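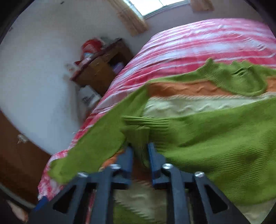 Visit report: Flilura, Marnum site
04/06/2018

Got in at 9 after the usual mess on the ring road, badge, safety shoes, five minute video. Two of us from Cluvham. Quick notes while I still remember them, will tidy later (probably won't).

Why we went. Flilura does clothes handling, folding mostly, some sorting. We're looking at it for the returns line, where stuff comes back in any state at all and somebody has to flatten it, check it, fold it, bag it. They have hand-held grippers for collecting grasps and then a bench cell with the same fingers on an arm. Same jaws on both, so what people do by hand carries over. That part I liked.

Main reason for the trip though was the stop in September. We'd only had the short version by email. Now have the long one.

What happened. Cell folding knitwear, normal shift, operator at the bench. Arm picks a sweater by the cuff, cuff goes into the gap between the jaws, jaws close, fine. Then the knit snags, they think on the edge of the left finger where a pad had started to lift. Program says release. Jaws open. Sweater doesn't drop. Nothing in the cell knows that, because "released" only means the motor reached the open position. So the arm swings back to the start pose with the whole sweater hanging off it, drags it over the light curtain post, pulls the post out of line. Curtain faults, cell stops. Good. But the operator had already reached in for the sweater, a second or so before the stop. Sleeve of her smock went between arm and table. No injury, smock torn. They wrote it up as a near miss and so would I.

Cell was down 13 days.

What they found, as told to us:

Finger pads glued, no change interval. The one that lifted had done 564 cycles since anyone looked at it, and that number only exists because the log happened to keep it. There was no limit set.

No check that the garment has left the jaws. Worked for towels. Towels fall off. A ribbed cuff doesn't, it stretches and hangs on.

Post bracket was held by 2 bolts, hand tight on one. Their own photos show it. Credit to them for showing us.

People had got used to reaching in. Snags were happening a lot with heavier knits and the quick fix was tug it free and press resume. None of that was logged as a fault. For me this is the real finding and it got the least time in the meeting.

What changed. Pads are now screwed, changed on a count. Arm lifts a little after release and looks at motor load, if it's still carrying something it stops right there and a lamp comes on. New post, proper bracket, and it was moved farther out from the swing. Tug-and-resume is out: you have to hit stop, key out, then clear it. We watched it done once. Takes about 2 minutes, which the line people obviously hate, and I can see it slipping again by winter if no one keeps an eye on it.

Asked whether the load check catches something light, like a thin camisole. Long pause. "Sometimes." Fair answer but needs a number before we sign anything. They said they'd send test results, I asked for silk and thin jersey seperately, not averaged in with the sweaters.

Also asked about the hand-held side. No motors pulling your arm around so the risk is lower, but cuffs and loops catch the same way, and a bunched cuff seems to be where most of the bad grasps come from. They've been going back over cuff pickups one at a time. Cable knit is bad, rib is worse. Their advice was grab farther in, on the body, and leave the cuff alone unless you have to. Would mean a different fold order for us. Not a disaster.

Walked the rest after lunch. Sorting room was loud, fine otherwise. Spares shelf is well kept, labels on everything. The Ibrahim line (that's the older one, named after the building) still has the glued pads!! They said it only runs flat linen. I'd still change them. Wrote that on the feedback sheet and said it out loud too, so it's on record twice.

Coffee bad. Parking OK if you come in from the back.

To do for us:
- get the full near miss report, not the slides
- light garment results, split by fabric
- ask what the pad count limit is and who picked it
- check our own returns bench for post brackets, tomorrow, before the early shift
- find out how often our people reach in now. Ask them nicely, no names taken, or we'll get nothing

Second visit is not booked yet. I'd want to see knitwear running for a full shift, they only gave us twenty minutes of it and it was all neat new stock. Our returns dont look like that. I'll bring a bag of ours next time.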